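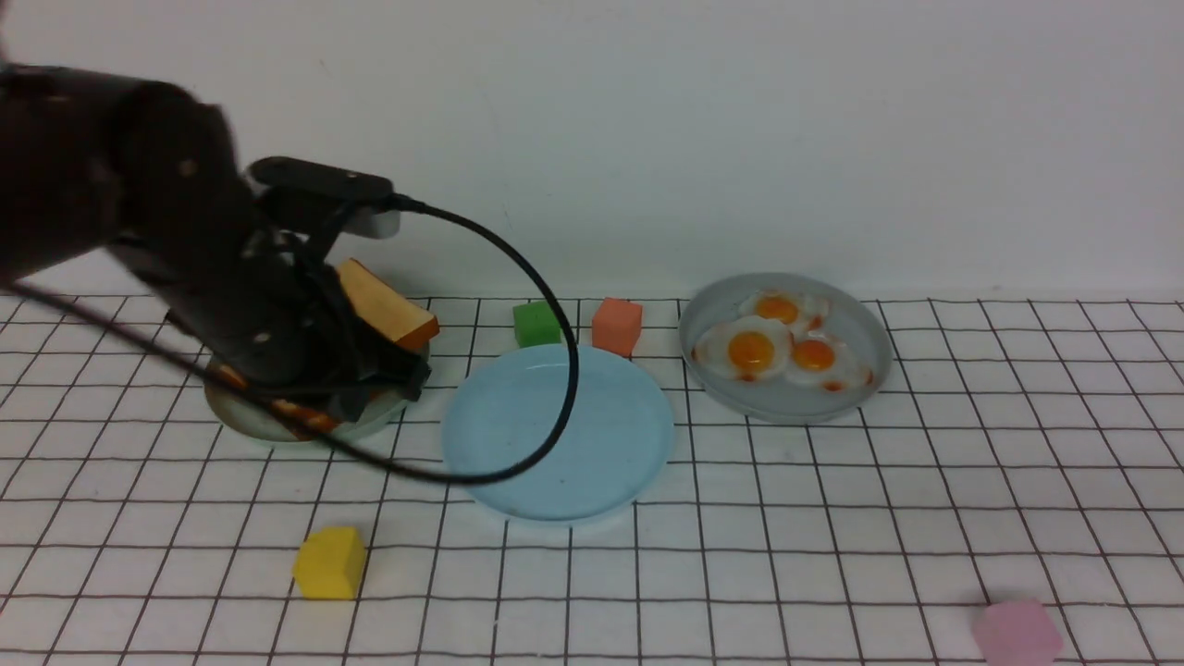
Plate (tableware)

A plate is a flat or nearly flat dish that food is served on or eaten from. I've been collecting them for years, so you'll have to forgive me if I go on a bit (I will go on a bit).

Most plates have the same few parts. The flat middle is called the well. The raised band that goes around it is the rim, sometimes called the lip, and underneath there's usually a foot, a little ring that the plate stands on. A plate with no rim at all is called a coupe, and I love them, though gravy does tend to wander if you carry one across a room too fast!

History

Before plates were common in Europe, a lot of people ate off a trencher, a thick slice of stale bread that soaked up the juices. Later on trenchers were made of wood, and some of the square ones had a small hollow in one corner for salt. Pewter was the step up if you had money. China had been making porcelain for centuries by then, and when it started arriving in Europe by ship everybody who could afford it wanted some, and potters spent a very long time trying to copy it.

Blue shows up over and over in the story of plates. Cobalt can take the heat of the kiln, so it could be painted on under the glaze and still come out strong.

Materials

Earthenware is fired at a lower heat than the others and chips easily. Stoneware is tougher and heavier. Porcelain is fired hottest of the three, and thin pieces will let light through if you hold them up to a window. Then there's glass, enamel on steel (my camping favorite), melamine, wood and paper.

Sizes

Dinner plates in American stores mostly run from 10 to 12 inches across. Salad plates are a couple of inches smaller, and bread plates smaller again. Older dinner plates are often on the small side, and if you've ever tried to mix your grandmother's set with a new one you already know how badly they stack.

Collecting

My own way in was Gullimness, a pottery that made everyday dishes and put a tiny fish on the back of every one. I have 23 of their plates. Juniper Bellamy, who wrote the only proper guide to the pottery, lists 557 patterns, and she's still adding to it. The Lindqvist pieces are a different story: plain, heavy, pale gray, and priced like jewelry. Dexter Esposito sold me my first one at the Manwood fair in February and threw in a saucer with a hairline crack.

To check for cracks, rest the plate on your fingertips and tap the rim gently with a knuckle. A sound one rings. A cracked one gives you a dull clunk, and then you can start haggling.

See also: bowl, charger, saucer, trencher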